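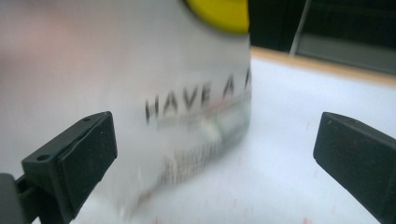

1. Stand der Arbeiten

Das Teilvorhaben Skencombe untersucht, wie sich die Nachfüllquote bei Haushaltsreinigern in Mehrparteienhäusern über einen längeren Zeitraum entwickelt. Im Berichtszeitraum wurden die Arbeitspakete 1 und 2 abgeschlossen, Arbeitspaket 3 läuft. Von 600 angeschriebenen Haushalten haben 205 der Teilnahme zugestimmt. Die Rücklaufquote liegt damit bei rund 34 Prozent und über dem im Antrag angesetzten Mindestwert.

Die Erhebung erfolgt über Verbrauchstagebücher, die monatlich eingereicht werden. Bis Ende Dezember lagen 1.592 auswertbare Einträge vor. Einträge ohne Mengenangabe wurden ausgeschlossen, ebenso Doppelmeldungen aus demselben Haushalt. Die Kodierung folgt dem mit Gollo abgestimmten Schema; Abweichungen sind im Anhang B vermerkt.

2. Vorläufige Ergebnisse

Die Nachfüllquote steigt in den ersten Wochen deutlich an und fällt danach wieder ab. Der Rückgang betrifft vor allem Sprühreiniger, bei Waschmitteln bleibt die Quote nahezu konstant. Ein Zusammenhang mit der Haushaltsgröße lässt sich bisher nicht sichern — die Teilgruppe der Einpersonenhaushalte ist dafür zu klein. Die Entfernung zur Ausgabestelle wirkt stärker als der Preisabstand zum Neugebinde. Diese Aussage stützt sich auf das einfache Modell ohne Standorteffekte und ist im nächsten Quartal mit dem erweiterten Modell zu prüfen.

3. Abweichungen vom Arbeitsplan

Die Ausgabestelle Meireles konnte wegen einer verzögerten Lieferung der Dosierventile erst vier Wochen nach Plan öffnen. Die Tagebücher der dort zugeordneten Haushalte werden entsprechend später ausgewertet. Eine kostenneutrale Verschiebung des Meilensteins M3 wurde beantragt. Der Personaleinsatz entspricht dem Plan, bei den Sachmitteln besteht ein geringer Minderbedarf.
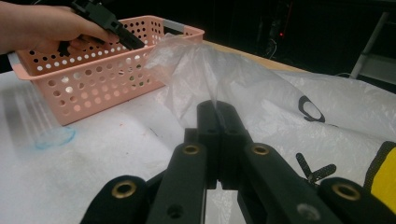 Kátia Holanda merkt zum Entwurf dieses Berichts an, der Rückgang bei Sprühreinigern könne auch auf nachlassende Sorgfalt beim Ausfüllen zurückgehen; sie empfiehlt, die Ausgabemengen von Skelell als Gegenprobe heranzuziehen. Die Daten sind angefordert.

4. Nächste Schritte

Abgleich der Tagebücher mit den Ausgabemengen, Schätzung des erweiterten Modells, Nacherhebung bei Einpersonenhaushalten. Die Federführung für den Abgleich liegt bei Osvaldo Teixeira. Der Zwischenverwendungsnachweis wird getrennt eingereicht.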